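Sunday at the Kahraman open house, quick notes before I forget

Got there late, parking was a mess. More than 300 people through by noon they said. Downstairs was towels and table linen, mostly skipped it. Went straight up to the bedroom, where Nazmiye Demirtaş was doing the winter storage session.

Bed by the window, patterned bedspread, and the quilted jacket everyone was asking about. Her rule: lift it from the middle first, let the fill drop, then fold. Never stuff it straight in a bag. I do exactly that at home, oops.

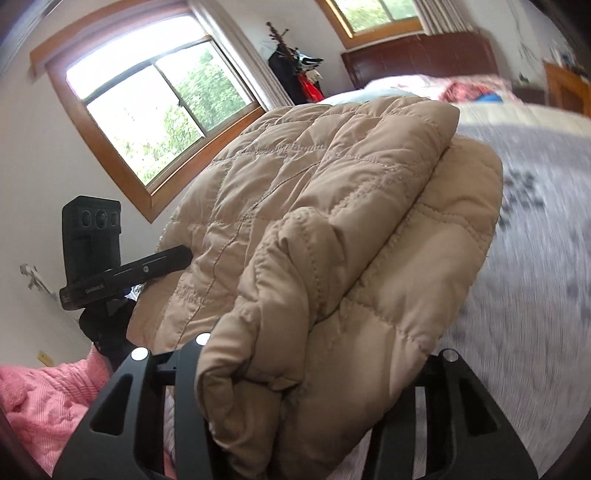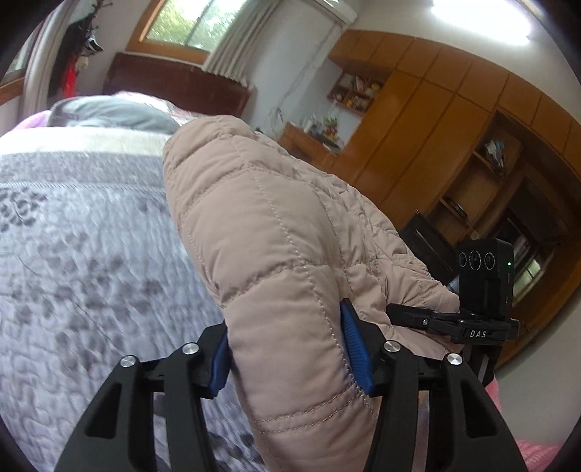

The quilted jacket over the bed, upstairs bedroom.

Stayed for the fold, sleeves in, then thirds, then a cotton bag. No vacuum bags for padded stuff, she was pretty firm abuot that. Asked about washing, cold and gentle, and 5 hours minimum on a flat rack.

Coffee after with Selamawit Hadgu, who wants the bedspread pattern. Not for sale apparantly. Next one is in June, going earlier.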